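3.2. Le rangement des petites réserves sucrées

Les entretiens menés à Ovcombe avaient déjà fait apparaître que les friandises emballées occupent dans le logement une place à part. Elles ne sont pas rangées avec les aliments du repas, elles ne figurent presque jamais sur la liste des courses, et pourtant toutes les personnes interrogées savaient dire où elles se trouvaient. Dans la première partie de l'enquête (Yousafzai et Nikzad, section 2), nous avions proposé de nommer « réserve secondaire » cet ensemble de denrées individuelles, achetées ou reçues par petites quantités, et gardées hors de la cuisine. La présente section examine de quelle manière une telle réserve est constituée, et surtout ce que devient son contenu quand il passe de la surface où il est étalé au contenant qui doit le recevoir.

Le contenant le plus fréquent dans notre corpus est le carton de livraison réemployé. Sur 41 foyers visités, il a été préféré à la boîte métallique et au bocal, que les participants réservent plutôt aux biscuits ou au thé. Faith Sang, qui a conduit la majorité des visites, note dans son carnet que le carton « n'est pas choisi, il est déjà là ». Il garde le ruban adhésif de son premier usage, ses rabats sont souvent déchirés, et il est posé directement sur le lieu du tri, lit, table ou canapé. Cette proximité a des conséquences sur l'ordre du rangement. Les sachets de grande taille y entrent d'abord et forment une sorte de fond, tandis que les pièces individuelles restent plus longtemps à l'extérieur.
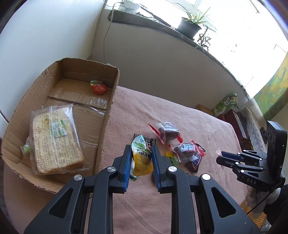 Figure 4. Tri sur une couverture rose. Le carton ouvert, à gauche, contient un sachet transparent de crackers ou de gaufrettes carrées ; des friandises individuelles sont encore sur la couverture.

Une deuxième observation concerne les objets voisins. La réserve secondaire est rarement triée dans un espace neutre : on la trie près de la fenêtre, à côté des plantes, parmi d'autres boîtes qui ont leur propre histoire et qui ne seront pas touchées. Les participants distinguent sans hésiter ce qui appartient au tri et ce qui appartient au décor, même lorsque les deux catégories se touchent. Pour un observateur extérieur, au contraire, la limite est difficile à tracer, et deux codeuses de notre équipe (Simin Bakhtiari et Soudabeh Esfahani) ont dû reprendre 9 séquences dans lesquelles une boîte avait été attribuée par erreur à la réserve. Nous avons alors adopté une règle simple : un objet n'est compté dans la réserve que si le participant le nomme comme tel pendant l'entretien.

Le textile placé sous les denrées mérite aussi un commentaire. Une couverture ou une nappe à poil court retient les petits emballages là où on les pose — un sachet léger glisse moins que sur un plateau verni — et elle permet de former des groupes qui tiennent. Par contre, les plis du tissu peuvent dissimuler les pièces les plus minces. Plusieurs participants ont secoué la couverture à la fin du tri et y ont retrouvé un bonbon ou un morceau d'emballage. Nous n'avons pas cherché à mesurer ce phénomène, mais il revient assez souvent dans les carnets pour être signalé.

Reste la question des groupes eux-mêmes. Le protocole Pakzad, que nous avons repris avec peu de modifications, demande au participant de disposer ses friandises « comme il veut » avant de les ranger. Nous attendions un classement par goût ou par marque. Or les regroupements relevés suivent surtout la forme de l'emballage. Les petits sachets plats à bords dentelés sont placés ensemble, parfois l'un sur l'autre, et les emballages plus volumineux, dont le contenu est visible à travers le film, sont mis à part ou servent de point de départ au groupe suivant. Interrogés après coup, les participants donnent cependant une explication par le goût (« les acides », « ceux aux fruits »), ce qui suggère que le classement annoncé et le classement pratiqué ne coïncident pas toujours. La couleur joue un rôle intermédiaire : elle aide à retrouver une pièce, elle décide peu de sa place.

Il convient enfin de rappeler que la réserve secondaire contient des produits d'origines variées. Des sachets portant des caractères chinois y côtoient des barres chocolatées de grande diffusion, et cette coexistence n'est commentée par les participants que lorsque nous posons la question. Dans le cas de la figure 5, les quatre friandises sont réunies devant le carton ; le sachet noir touche l'emballage transparent à bords rouge-rose, et les sachets jaune et vert clair, placés plus bas, se recouvrent en partie.

Figure 5. Quatre friandises emballées, sur le tissu rose, près du carton ouvert.

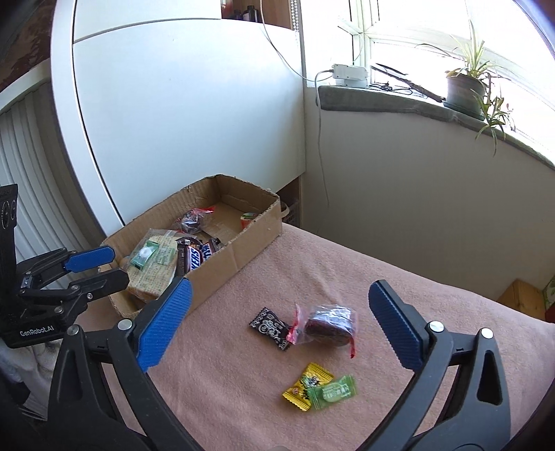

3.3. Limites du relevé

Les 199 séquences retenues proviennent de visites uniques. Nous ne savons donc pas combien de temps une réserve garde l'ordre qui lui a été donné, ni à quel rythme elle est consommée. Une seconde campagne, prévue en mars dans 8 des foyers déjà visités, devrait permettre de comparer deux états du même carton.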